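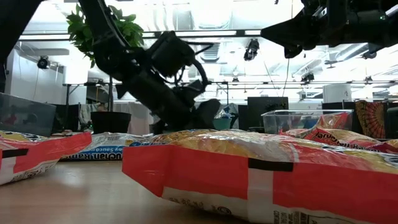
I love the Fornus sorting kit, and it's the one I'd buy again for our Drasico pick-and-place study! We fed the policy 1,575 demos, all of them food packets, and the shiny noodle wrappers with their crinkles are my favorite test (so much glare). The Vurier gripper fingers come with the kit.

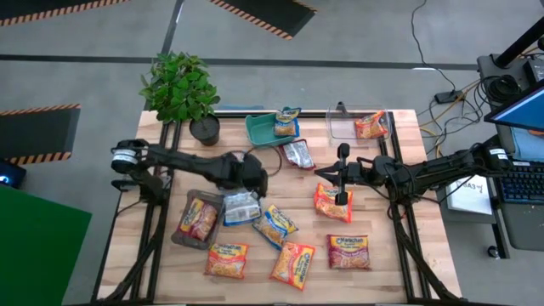
Training on 1,000 of those demos got us 70 percent on new layouts, and the full set did better still. Setup took me 6 hours, cables included. Add the spare finger pads to your order!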